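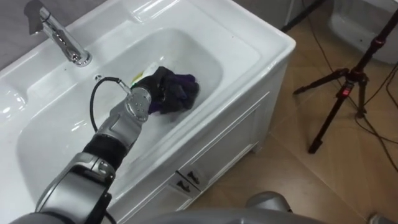
Wiping a sink was supposed to be the easy week. I had already spent most of December getting the arm to track a flat board in the spare room, and I figured a basin was just a board with the middle pushed in. It's a lot more than that, at least for a home build with one wrist cable and a hand I'm still tuning! Once the hand is down in the bowl with its fingers curled around the cloth, the walls start limiting what the forearm can do, and the cable has to loop up over the porcelain and come back to the wrist without snagging on the rim. I ended up giving the controller (I call the whole software stack Brero, and the name stuck) a fairly dumb rule: keep the elbow high, come in from the left, and never let the wrist roll past the point where the cable goes tight.

Contact was the next headache. I don't have a proper force sensor on this build, so pressure is estimated from motor current, and the estimate drifts as the joints warm up. I zeroed it before every run and threw out anything where the zero moved by more than 2 percent over the run.
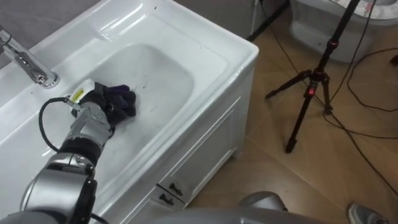 That left 295 runs I was willing to use, which is fewer than I'd hoped for but plenty to see where the method falls apart. The short version is that the flat part of the bowl is fine and the curve up to the front wall is not. On the curve the hand tends to ride on its knuckles, the current reads high, and the controller backs off right when it should be leaning in. I tried a second gain for the curved region and liked it well enough to keep it, though I tuned it by ear and by feel and I wouldn't defend the value to anyone.

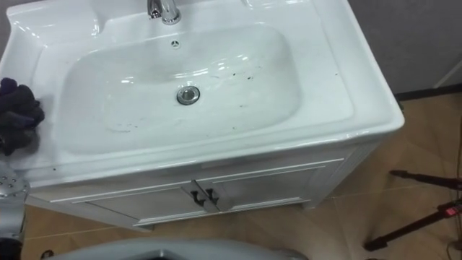 Scoring came down to dirt, and I went back and forth on how to do it. My first idea was one number for the whole basin, dark pixels before and dark pixels after, with the drain and the overflow hole masked out because chrome confuses everything. The trouble is that dirt doesn't spread itself evenly. You can have specks all over the right half of the bowl and up onto the rim while the left side has hardly any, and then a policy that only ever sweeps right looks brilliant. So I split the basin into 9 patches and scored each one separately, with the rim counted as its own strip. Where the cloth rests on the ledge I leave the pixels out, as it's dark enough to read as one enormous smudge (ask me how I found out).

The rinse runs use the same grasp, but the water hides the cloth's edges, so the dirt score is dropped and I only log whether the grip holds.

Figure 2. Rinse setup: the gripper holds the purple cloth in the filled basin, with the wrist cable looped above the water.
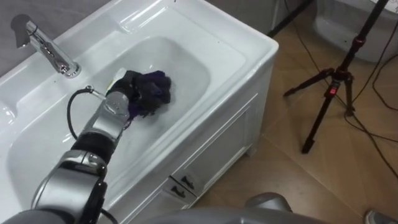 4.3 Timing and logging

Every run is capped at some 3600 control steps, after which the arm lifts straight up and stops wherever it is. I log joint positions, motor currents and the head camera view, all on one clock. Runs that hit the cap are kept in the results and marked as unfinished.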